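Getting Stains and Dull Spots Out of Stone Counters

I love a stone counter, and I love it more now that I've stopped cleaning mine the wrong way! For years I used vinegar on everything. Vinegar is great on a kettle and terrible on marble — it eats into the surface and leaves those pale, flat marks that look like water rings and never wipe off. Lemon does the same, and so do most bathroom sprays.

For every day, all you need is warm water, a drop of plain dish soap and a soft cloth. Wipe, rinse the cloth well, wipe again, then dry with a clean towel. The drying is what gives you the shine (I skipped it for ages and wondered why everything looked cloudy).

Oil stains
Butter and olive oil leave a darker patch. Mix baking soda with enough water to get something like thick pancake batter, spread it over the spot a little past the edges, cover with plastic wrap and tape it down. Leave it 24 hours, take off the wrap and let the paste dry out completely before you scrape it away with a plastic spatula. An old stain may want two or three rounds. My neighbor Leokadia had one beside her stove in Ellwood that took four, and she was thrilled!

Coffee, tea and wine
Blot, don't rub. If a mark stays behind on pale stone, make the same paste with 3% hydrogen peroxide in place of the water. Keep peroxide off dark stone, it can lighten it.

Dried-on dough
Lay a wet, warm cloth over it for ten minutes and go have your coffee. It should lift right off with a plastic scraper. 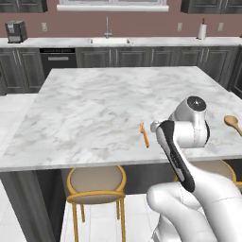 Does it need sealing?
Try the water test. Put a spoonful of water on the counter near the sink, wait 15 minutes and wipe it up. A dark patch underneath means the stone is drinking it in and it's time to seal. Do it in the evening after the dishes, so it can sit overnight — the label will tell you how long yours needs. Thin coats, and buff off every bit of extra before it gets sticky.

I do mine each February, and the whole job takes 60 minutes with the radio on. Old T-shirts make the best buffing cloths, by the way. Cut off the seams first so they don't drag.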